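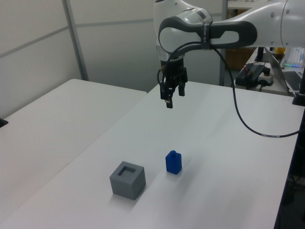

Figure 1. Peg block and socket cube on the test table, gripper open above them.

3. Safety rules and test procedure

3.1 Scope

The rules in this section apply to the insertion task only, where the arm picks up the blue block and places it in the square opening of the gray cube. They were written by our group and checked by the lab supervisor, Amr Kabbaj, before the first powered run. The Plosport mobile base in the same lab has its own rules and is not covered.

3.2 Risk assessment

We listed the hazards for each phase of the task: setup, teaching, automatic run and reset. Most of the entries with a high score belong to teaching and reset, when a hand is close to the fingers. The first draft treated the gripper as low risk on account of the small parts. Kabbaj returned it with the comment that pinching depends on finger force and travel, and the size of the part has little to do with it. The score was raised and the speed limit in 3.3 was added.

The cable at the wrist was entered as a separate hazard. It hangs in a loop close to the table and can catch on a part or on a sleeve when the wrist turns. Its path must be checked by eye through one full slow cycle after any change to the program.

3.3 Operating rules

During teaching, tool speed is limited to 135 mm/s. In an automatic run, the limit is 150 mm/s above the clearance height and 97 mm/s below it. Clearance height is 102 mm over the table surface, measured at the fingertips.

One person holds the stop button for the whole run and does no other work. A second person may handle parts, but only when the arm is stopped at the home position with the fingers open. Calling out "clear" is required before restart.

Loose items are kept off both tables. Power supply settings are not changed while the arm is enabled.

3.4 Reset between trials

The cube is returned to its taped outline in the Lenar fixture drawing, revision B. The block is set upright with the peg on top. If either part shows wear on a mating face it is replaced and the trial number is noted in the log - trials with worn parts are kept in the data but marked.

3.5 Deviations

Two deviations were recorded in July. In the first, the operator put down the stop button to type a file name. The file name is now entered before the arm is enabled. In the second, a block was straightened by hand before "clear" had been called. No contact occurred. Both entries are in Appendix C together with the signed rule sheet.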